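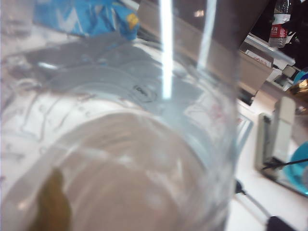

Filed under: Food & Drink / Small Business / Interviews

The owner of the Ritgate Tea Room opened eight years ago with one kettle, a borrowed counter and a lease she says she did not read carefully enough. The shop is on the lower end of Serrano Street, between a shoe repair place and a dentist. We talked at the back table before opening, while her morning helper put out the chairs.

She had worked in the billing office at a freight company for most of her adult life. Tea was what she drank at her desk. "I wasn't an expert. I just didn't like what you could get downtown, which was a bag on a string and water that wasn't hot enough."

The first winter was slow. She remembers an afternoon when the only person who came in wanted change for the parking meter. Her savings were down to $2,000 by March, and she had started looking at job listings again. Then the dentist next door began sending patients over to wait, and some of them came back on days when they had no appointment.

"I still give the dentist free tea," she said. "I'm sure people think we planned it."

The menu has 10 teas on it, down from a much longer list. She cut it after watching customers read for a long time and then order the first thing on the page. Three of the black teas come through Zikberg, a small importer she has used from the start. She changes the green teas more often, depending on price and on what she thinks of the new crop.

She has opinions about water. The shop's tap water is hard, and for the first two years she couldn't work out why the tea tasted flat compared with what she made at home across town. A filter fixed most of it. "I had been blaming the leaves. I sent a whole box back. I had to call and apologize for that."

I asked about iced tea, because regulars had told me she refused to sell it for a long time. She laughed. "I gave in. It's a third of what we sell in summer now." She makes it the night before with cold water and leaves it in the refrigerator. She does not sweeten it, though there is syrup on the counter for people who ask.

The rent has gone up twice. She raised prices once, by less than she should have, and closed an hour earlier to save on wages. The hour from five to six never brought in much anyway. A bakery called Zover now supplies the scones, which she used to bake herself starting at 5 in the morning.

"Theirs are better than mine – I can say that now. It took me a while."

She has been asked about opening a second shop and has turned it down each time. She would have to hire a manager, and she would spend her days driving between the two. What she wants is a new floor. The boards near the door have been patched several times, and she has a quote for the work sitting in a drawer.

By then there were two people waiting outside. She got up, turned the sign around and asked her helper to put the big kettle on.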